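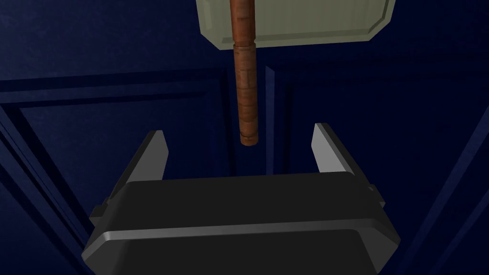
Fig. 1. Wrist view in the simulator, hammer task. Fingers open, handle not between the jaws yet.

Teaching a Simulated Arm to Pick Up a Hammer by Remote Control
Project report, May 2025
Aivar Jõgi and Vija Rozīte

1. What we wanted to do

Show the arm a grasp by driving it ourselves, record it, train a policy on the recordings, see if it copies us. One object, one arm, all in simulation. The original plan had a real arm too. Dropped that early, no lab time.

Question we ended up with: does it matter how the person drives the arm? We compared keyboard control and a 3D mouse. Same task, same start area for the gripper, same two people driving.

2. Setup

Simulator scene is called Trastetti, we took it over from last year's group and changed the lighting and the hammer. Recording script is Brurell (Vija wrote most of it). It saves the wrist view, the joint positions and the open/close command at every step. Operator only sees the wrist view while driving. We tried giving a side view as well but then the person uses information the policy never gets, and the demos looked great and trained badly.

In Fig. 1 the end cap sits over the gap and the fingers are wide apart. Getting the handle centered between them like that was the part people (us) spent most time on. From the wrist view sideways error is easy to see. Depth is not. With no shadow of the hammer on the gripper theres not much to judge distance from, so both of us tended to creep in the last bit.

3. Recording

139 demos recorded, 79 kept. Thrown out if:
- the hammer got knocked before the fingers closed
- operator stopped moving for a long time mid approach
- log file was broken (a Brurell bug, fixed after the first session)

Each of us practiced for 15 minutes per device before anything counted. Probably too little for the 3D mouse. Aivar's early mouse demos wander a lot, he kept rotating the wrist without meaning to. Keyboard demos are cleaner to look at but jerky, one axis at a time, like going down stairs.

We also cut the pauses at the beginning of each demo. Before that the trained policy just sat there at the start. Took us a while to find, the training loss looked completly normal.

4. Training

Plain behavior cloning, image plus joint positions in, next motion and gripper command out. Trained three versions: keyboard only, mouse only, mixed. Nothing fancy, no tuning to speak of. Every version was trained from 4 random seeds.

5. What happened

Mouse only was smoother and did better on the approach. Keyboard only often lined up fine sideways and then closed too soon, with the end cap still short of the jaws. We think this comes from our own keyboard habit: tap, tap, tap, close, with hardly any frames between the last tap and closing.

Mixed was the worst of the three, which we did not expect. Two driving styles for the same picture, and the policy seems to go for something in the middle.

When the handle started off to one side by more than in our demos, all three versions failed. We never recorded a recovery. Should have. Missing on purpose and then fixing it, even in a few of the demos, is the first thing we would add.

6. Problems / limits

Only two operators and both of us knew what we were testing. One hammer, always hanging with the handle down. Same dark blue background in every demo, so we can't say anything about other scenes.

7. Next

Vija is carrying on with this in August, mouse only, with recoveries and a changed background. Scripts and the kept demos are in the group folder under Trastetti, readme still needs updating.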